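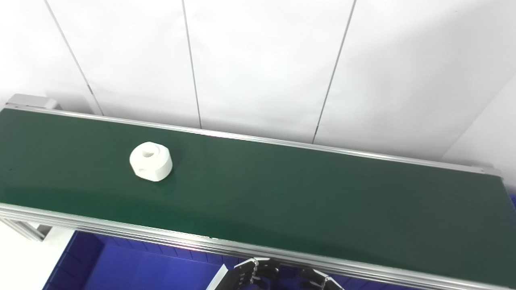 Last updated: August 21, 2023

avora_cellar
Members are asked for their views on cask strength at filling. Our distillery in Salden has filled its apple brandy at 63 percent for several years. Csaba Oláh, our distiller, proposes 58 percent from September, beginning with cask 161.

Hokinthorpe
We would advise against the change. A lower strength requires more casks for the same quantity of spirit, and warehouse space must be budgeted accordingly.

takacs_stills
I must disagree with the previous member. At Takács we have filled at 57 since 2000 and find the fruit better preserved. The additional casks were a modest expense.

Hokinthorpe
Modest for a small house, perhaps. We lay down 3000 liters each season. May I ask which oak was used?

takacs_stills
Hungarian oak, medium toast, mostly second fill. New oak overwhelmed the apple at either strength.

avora_cellar
Our casks are also second fill. We are considering dividing the season's spirit between the two strengths and would welcome advice on how often to draw samples.

takacs_stills
Every six months is sufficient.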